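Teltum Household Forum > Kitchen and Dining

How to keep plates standing up without a cabinet?

posted by dedport_tenant

Hello all. I moved to a small flat in Dedport in February and the kitchen has only one cabinet, which is already full with pots. My plates must live on the table at the moment. I have them flat in a pile, and each time I need the one on the bottom I must lift all of them. Two have already a chip on the rim.

The table is cream colored and I like it very much, so I do not want to screw anything into it. I would like to have the plates at the back of the table and keep the middle free for eating and for cutting vegetables. 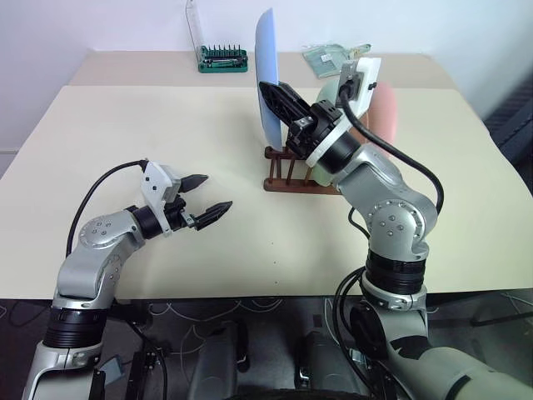 My plates are 2 cm high at the rim and quite heavy. In the shop I saw a wire rack from Fagerlund, but the slots looked narrow to me. Does somebody have experience with it? Or is it better to leave them in a pile and put something soft between?

3 replies

fagott56
I have the Fagerlund rack since long time. For flat plates it is good, for deep ones you must leave every second slot empty. Please measure the plate with its foot, not only the rim. Also put the heavy plates in the end which is near to the wall, then the rack will not walk when you pull one out. Mine was walking until I glued small rubber dots under the feet. You do not need screws for this. When you take a plate, hold it on the top and lift it straight up before you turn it. I chipped one because I turned too early.

mrs_onion
just buy less plates :)

Trevo_fan
I disagree a little with the first reply. If the plates are heavy, a pile is also fine, but make two low piles and not one tall. Between the plates I put a round piece of felt, cut from an old blanket. The one from the shop is nicer but mine costs nothing. The chips on the rim come mostly from the sink in my experience, so maybe look there also. If you decide for a rack, Trevo has a wider one, 300 mm long, and it can be folded when guests are coming.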